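Salt level for dry-cured duck breast
Forum: Curing & Smoking

skavine_smoke
Doing my first duck breasts this weekend. The recipe I have says to bury them in kosher salt for 24 hours, rinse, then hang in the fridge until they lose a third of their weight. Another one says weigh the meat and use a percentage of salt in a bag. Which do people here do? I have two breasts, both pretty fatty, and no curing chamber. Just a garage fridge.

porchfat
Percentage, every time. I bury nothing anymore. 2.5% salt, black pepper, a little thyme, vacuum bag, one week, flip it when you remember. It can't get too salty because there's only so much salt in there.

Allunwood
The salt box is fine for duck. It's a small piece of meat and it's in and out in a day. People did it that way for a long time and still do. If it comes out too salty, slice it thinner.

porchfat
Slicing thinner doesn't fix the edges. The last one I did in a box was jerky on the outside and raw in the middle after three weeks of hanging.

Allunwood
That's your fridge being too dry, and it happens with either method. Wrap it in cheesecloth and keep it away from the fan.

skavine_smoke
OK, what about containers? I was going to use a glass baking dish but it won't fit on the shelf with the beer in there.

lastrib
Any food-safe plastic works. Check the bottom for the food-safe mark, and skip anything with holes if you're making brine. I like a bin with handles for carrying bagged meat out to the garage.

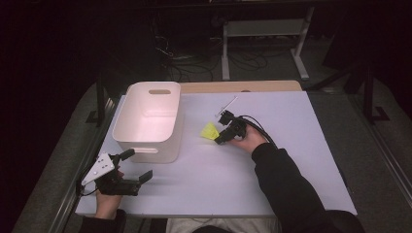
White bin, open top, handle holes front and back.

If you go with bags, lay them flat in one layer. I also put a strip of tape on each one with the start weight and the day it went in. Mine say Tuesday more often than not.

porchfat
Seconding the tape. I lost track of a coppa once and had to guess.

Nechyporuk
Does anyone use cure #2 on duck? My butcher says plain salt is enough for something this thin.

Allunwood
Plain salt is traditional for whole breast. I've never used anything else on it.

lastrib
I use cure #2 at the rate on the package. It's a whole muscle so the risk is low, but I'm feeding other people and I like the color. Weigh it on a scale that reads in tenths of a gram, don't use a teaspoon.

skavine_smoke
Going with porchfat's percentage and no cure. Scale is charged. Skin side up or down in the bag?

porchfat
Doesn't matter. Score the fat if it's thick.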